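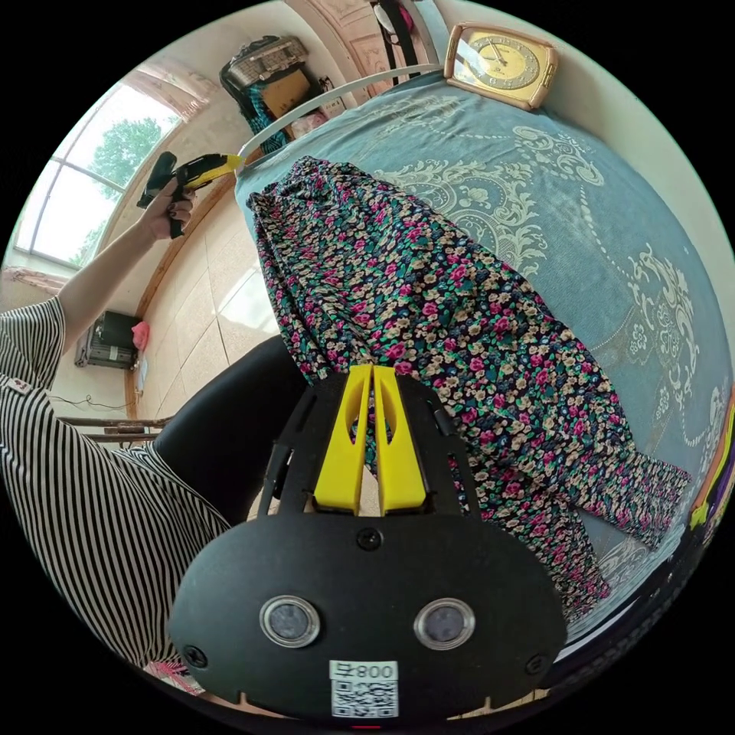 3.2 卧室内的衣物整理

本节只谈卧室，厨房部分见下节。入户观察五月做完，地点在Jullari和Tukirora两个片区，记录由Nimal Bepari负责，编码由Rokeya Karunaratne复核。全部整理片段1,795条，其中卧室400条，单独分析。

先说台面。多数住户没有专门的叠衣桌，床就是工作面。衣物先摊在床罩上，理平，再对折。长裤最费时：裤腿要并拢，裤脚带松紧的（图3）不容易对齐，折线常常歪掉，得重来。上衣快得多。

花色也有影响。小碎花深底的裤子放在大花纹床罩上，边缘倒还好认；浅色衣物放浅色床罩，受访者自己也说看不清正反面。这一点编码时没有单列，是个遗漏，后续补。

图3 床面上的碎花长裤，裤脚为松紧收口，床罩为浅蓝底大花纹。

再说叠好之后放哪里。床尾、床边、椅背，都有。直接进衣柜的少，一般攒够一摞才搬。Chowdhury的分类把“暂放”算作整理的结束，我们不同意，暂放的衣物当天往往还要再动一次，所以这里按未完成处里。两种算法的差别见附录。

床位朝向、窗户远近也记了，但和用时的关系不明显，不展开。椅子的位置倒是值得看：椅子靠床近的，坐着叠的多，动做幅度小，中途停下来干别的事也多。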